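Filed under: Work and Automation / Field Studies
September, by the Mallen workplace study authors

4. Changes in the packing and restocking work

4.1 The demonstration shift

Before the Grarkotetti site handed any shelf restocking to machines, its staff were asked to show how the job is done. Workers from the dry goods line were moved for part of each week to a small table with a metal shelf unit behind it. There they did the handling with a gripper in each hand, and the recordings went to the group at Ponus that trains the control software. A demonstration counted as complete when every jar in the set had been lifted, moved and put down upright. Over the study period the site logged 3,657 demonstrations, of which 1,335 were kept for training. Most of the rest were dropped for timing faults or because a jar had been set down outside the allowed area.

Workers described the grippers as slow at first. A jar that takes a moment to pick up by hand has to be approached squarely, and the lid gives the jaws less to hold than the body of the jar does. Several said they had begun to notice how they handled jars on the regular line, where they had never thought about it. Figure 3 shows a two-handed demonstration with lidded containers.

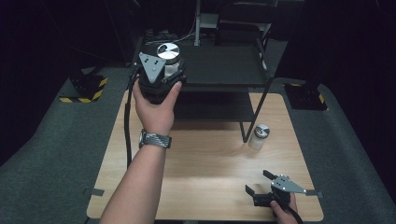

Figure 3. Two hand-held grippers in use at the table, one with a metal-lidded container in its jaws. A second lidded jar stands on the tabletop.

GRARKOTETTI SITE, September. We observed work at the table on nine shifts and interviewed workers afterward. Three kinds of change came up often enough to report.

The first was pace. The regular line is paced by the carton feed, and the table was not. Workers set their own rhythm, and supervisors had agreed not to post individual totals. Older workers in particular preferred this. Some of the younger ones found the table dull and asked to go back to the line before their rotation ended.

The second was physical load. The table took away the reaching and bending of the line but put more strain on the wrist and forearm, which hold up the weight of the tool through the whole movement. After the first month the site shortened table sessions and added a break between them. Complaints fell, though our interviews do not let us say how much of the drop came from the breaks and how much from practice.

The third was pay grade. The work was first classed as line work. Workers argued that they were teaching a skill, and that the old grade did not cover it. The Salehi site, which ran the same program, had already moved its demonstrators up one grade. Grarkotetti followed after 264 hours of table work had been logged, with no back pay for the earlier hours.

Workers also told us what they thought the recordings left out. On the line they judge how full a jar is by its weight and adjust their grip before they think about it. The view from the tool in Figure 4 takes in the gripper fingers and the table ahead, with a filled jar at one side. What the hand feels through the handle was not part of the data, and workers raised this as a limit of the method.

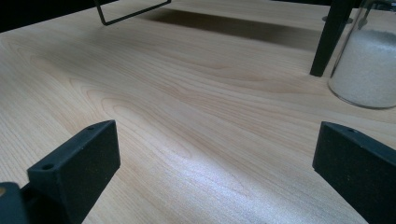 4.2 Staffing after the first installation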